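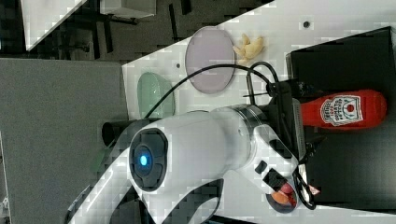
Robot arm over a white tabletop.

Bring back the real doubleheader

September 10, 2018

Print this article | E-mail this article

I paid twice to watch baseball on the same day last month, and I'm still a little sore about it. The Kalunia club had a rainout to make up against Firach, so they did what they do every time now. First game at noon, everybody out, sweep the stands, second game at seven. Fifteen bucks a ticket, each time. I sat in my car in between and ate a sandwich, and it was a pretty sad sandwich.

When I was a kid a doubleheader meant one ticket and 18 innings. You got there early, you brought a cooler if they'd let you, and somewhere in the fifth inning of the second game you lost track of what the score was in the first. The breaks between games were up to 30 minutes – long enough to find a bathroom and get mustard on your shirt, and then the grounds crew was dragging the infield and off you went again. I loved it. My whole family loved it, except my mother, who read two magazines and a library book and got sunburned on one arm.

I know the argument for splitting them. A club in a small park can't give away a gate, and Schumacher Field is a small park. Players have to be paid, buses have to be gassed up, and a rainout in June hurts worse than people think. Fine, I get all that. But go look at the stands for one of those noon games! I did, and I could have picked any row I wanted on the first base side. The beer guy quit walking the aisles by the third inning and just stood there by the dugout, watching like the rest of us. How much money are they really protecting?

A full park for two games has to sell more hot dogs than a mostly empty one followed by a half full one. I haven't seen the books and nobody's offering to show me, so take that for what it's worth. I do know what I spend when I'm in a seat for six hours, and my wife knows too, down to the nickel.

Then there's the baseball itself. A manager with two games back to back has to think. Does he burn the long reliever in the first one because it's close? Does the catcher go both ends, or do you hand the backup the whole nightcap and hope? You sit there and argue about it with the guy behind you. Split the day in half and everybody naps and showers, and you've got two regular games that happen to share a date.

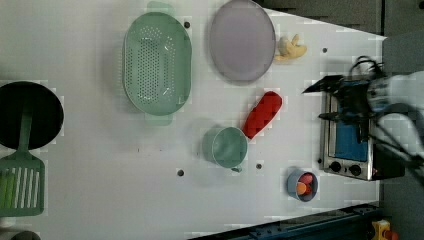 One reader who e-mailed after I griped about this in March said I was remembering only the good parts. By the middle of the second game, according to this reader, half the crowd has gone home, the kids are melting down and both teams are swinging at everything to get to the bus. One game is plenty, and anyone who wants another can come back after supper.

OK, some of that is fair. I've seen those innings where everybody's hacking at the first pitch. I still say let people leave when they want to. Going home early from something you've already paid for is one of the great pleasures of summer.

Narura does it the old way, by the way. They had five doubleheaders this season, all on a single ticket, and I drove over for two of them. The second one went long and I got home after midnight with a stiff back and a scorecard I can't read. I'd do it again tomorrow.

So that's my request for next year's schedule, Kalunia. Pick one. Just one rainout, one ticket, two games, and see who shows up. I'll bring the sunscreen.

Print this article | E-mail this article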